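Notebook, bench 2 – bread box, continued
May, started 9:40

Carried over from last entry: the roll-top bread box is still on the white table, and I am still the person who said it would take a morning. The plan was to settle whether we recommend this shape for the small-kitchen list or go back to the plain bin with the lift-off lid. Eglė Priedītis wants an answer before the Cerkmont order goes in. I want lunch.

Entered in the log as Grirell no. 17. The tag says Premedier, which is the name of the color. Somebody was paid to call cream that.

Outside measurements, taken with the steel rule because the tape has gone to live in another department:
length 344 mm
depth, front to back, lid shut: see old sheet, I trust it
tallest point of the lid, open: 482 mm above the table

That last one matters more than it sounds. Under a normal wall cabinet the lid wants room to swing up and back, and people who buy a bread box usually put it under a wall cabinet. I pushed it toward the wall to get a feel for it. The lid leans back as it opens, so the box can't go hard against the tiles unless you like the sound of plastic on tiles.

Lid notes. The ribs on the base are cosmetic, as far as I can tell, and will collect flour. So will the ridges inside the lid, though those are faint and a damp cloth should manage. The pivot on the right is a small round silver rivet. I opened and shut it 139 times while on the phone to the Baranauskienė showroom, who had me on hold. No squeak. The hold music can't say the same.

Table views, before the loaf went in:

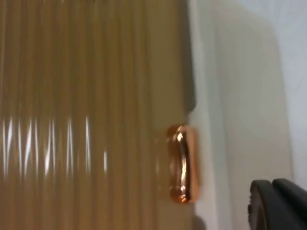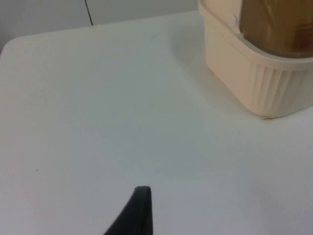
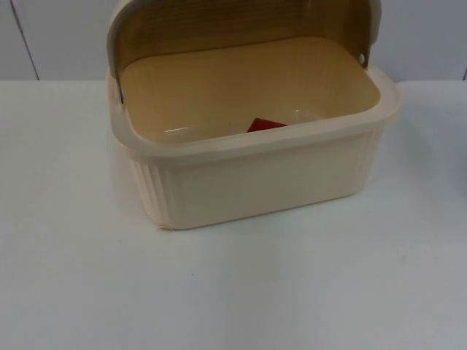
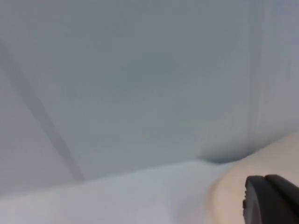
11:15 – Loaf trials

Sandwich loaf, in its bag: fits, with space left over for a couple of rolls. Lid closes without touching the bag if you tuck the tail under. If you don't tuck the tail under, the lid catches it and you find out at breakfast.

Round country loaf: fits if you cut it first. Eglė says nobody buys a whole round loaf for a small kitchen. I had bought a whole round loaf. We cut it.

Baguette: no. Not at any angle. I tried the diagonal for the sake of completeness and the end came out over the rim like a dog out of a car window. Anyone who wants baguettes should get the long bin or eat faster.

Crumbs. The floor inside is smooth and glossy, good for wiping, less good for keeping a loaf in one place when you slide the box forward. The rolled rim is thick enough to lift by, but it means you can't just sweep crumbs out over the front. You have to tip the whole thing, and the lid swings while you do it. Eglė tips hers over the sink with one hand on the lid. I tipped mine over the bench and then swept the bench.

Red thing in the bottom of the box: please claim it. I'd rather not log it as an accessory.

12:30 – Where we are

Leaning yes, for counters with open space above. Leaning no, for under-cabinet use, until someone measures the cabinets in the Cerkmont flats and stops quoting the brochure at me. The brochure has a drawing of this box on a counter with no wall behind it at all – a nice way to live, but not one that comes up much.

Still to do:
leave half a sandwich loaf in overnight, lid shut, and the other half in the plain bin
squeeze both in the morning and write down which is sorrier
ask the Baranauskienė people whether the lid comes off for washing, since the leaflet has a drawing for it and no words
new steel rule, or the old tape back, no questions asked

Eglė has taken the rest of the country loaf home. The baguette is on the shelf by the kettle with a knife next to it. Butter is in the fridge, second shelf, behind the thing labeled glue.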